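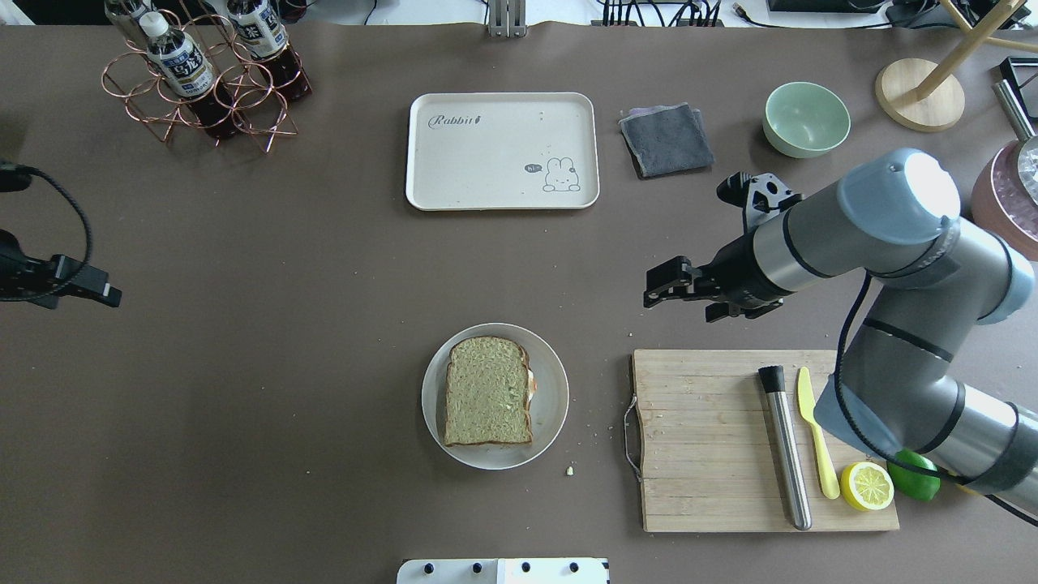
According to Skyrme, we should stop recording until the task list is fixed, and they asked that this remark stands first in the minutes. Their training run in April used episodes from two different lists, and it took them long to separate the files. The others understood the worry but did not want a full stop.

Bar and kitchen task set, meeting of 30th September. Present: Zillarach, Skyrme, Bultetti. Sitach sent comments in writing.

1. State of recording
We have 996 episodes in the store. Of these, 65 are marked as rejected, mostly for a wrong start position or a missing camera stream. Bultetti will check the rejected ones again before they are deleted.

2. Instructions
Sitach wrote that "take the lemon" is not clear enough when there are whole and cut ones on the table. Agreed: the sentence must say "half lemon" or "whole lemon". Old episodes keep their text for now – a corrected column is added next to it.
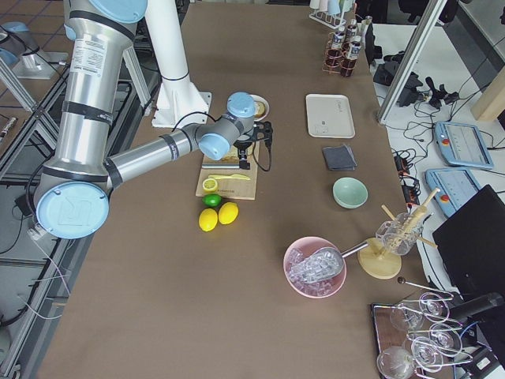

Marjeta Kolenc

3. Placement of objects
Zillarach proposed to move the objects after every six episodes. Skyrme prefers after each one. Not decided.

4. Failed grasps
They stay in the set if the operator recovers within the same episode. The label is "recovered", without capital letter.

5. Task list
Skyrme sends the new version to all. Recording goes on meanwhile with the cutting board tasks only, which are the same in both lists.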